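Girkirell Teleop Desk: FAQ for new operators

Quick answers, updated when someone asks the same thing enough times. Last big edit was February. If it's not here ask in the Sterkton channel.

What am I doing in a session?
Driving two arms by remote control, one lead handle per hand. You do the task, the arms copy you, we record it. Recordings go into training. That's the job.

Do I need a robotics background?
No. Steady hands help. Patience helps more. People who play an instrument or sew tend to pick it up fast, gamers too but they rush.

How long till I'm useful?
First 15 demos don't count. Seriously, they get deleted. Use them to get a feel for the lag and the grip. After that everything is logged under your operator number.

How many demos does a task need?
Depends. Easy pick and place, we stop at 80. Flower task is 3000 across all operators, and yes we know that's a lot. Soft stems, thin stems, glass. It needs the variety.

What's the difference between hand guiding and remote?
Hand guiding = you hold the arm itself and move it thru the motion. Remote = you sit at the lead station and the arm follows. We use hand guiding for single-arm stuff on the Brarkix bench. Anything two-armed is remote, you don't have enough hands otherwise.

Which software do I open?
Shao. Not the old recorder, the icon is still on some desktops, ignore it. Log in, pick the task, check that both arms say ready, then home them before you touch anything. 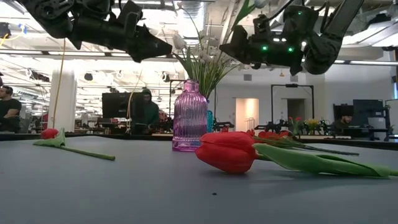 How do I set up the flower task?
Layout first, arms second. The task card tells you which stems start on the table and which are already in the vase. Don't make it neat. Tulips lying on their sides, pointing different ways, one farther back than the others, fine. The pink ribbed vase goes near the middle where both grippers can get to it, and the white flowers stay in it as the starting bouquet. Change the angles between demos or the model just memorizes one spot.

Which hand picks, which hand holds?
Whichever is closer to the bloom. Other one steadies the vase. Switch sides when the card says switch. If you find yourself crossing the arms, stop, back out, restart the demo.

Where do I grab the stem?
Lower half, below the big leaf if you can. Grab by the bloom and the petals crush, plus you can't see the neck of the vase when you go in. Come down from above, straight as you can, let go, back off slow.

I dropped one. Is the demo ruined?
No! Keep going. Pick it up and finish. Recoveries are some of the best data we get. Mark it "recovered" in Shao when you save. Only throw out a demo if the vase tips, an arm faults, or you reached in with your real hand.

Can I reach in with my real hand?
Not while recording and not while the arms are live. Pause, wait for the paused message, then reach. E-stop is for emergencies, but if you think maybe you need it, hit it. No one gets in trouble for that.

How fast should I go?
Slower than you'd do it yourself, faster than feels safe the first day. Most flower demos should come in under 40 seconds. If yours are running long it's usually hesitating over the vase neck. Line up higher, then commit.

Do pauses matter?
Yes. Long pauses teach the arm to pause. Need to scratch your nose, end the demo first.

The arm is lagging behind my hands.
Tiny bit is normal. If it gets bad, close everything but Shao, re-home, try again. Still bad, leave a note on the station and move to another one. Don't try to record thru it.

Grip feels mushy or won't close?
Check the trigger calibration, takes a minute. Squeeze all the way, release all the way, save. Do this at the start of every shift anyway.

Does it matter who or what is in the background?
Not for this task. People walk by, sit down, whatever. Leave it. Just keep your own stuff off the tabletop, cups, phones, badges.

When do I take breaks?
Ten minutes every hour, off the handles. Your wrists will tell you. If they hurt, log it adn stop for the day, you still get the full shift.

Can I see how the robot does after training?
Yes, test runs are mostly after 4 pm. Come watch. You'll probably recognize your own bad habits.

Still stuck?
Sterkton channel, put your station number in the first line please.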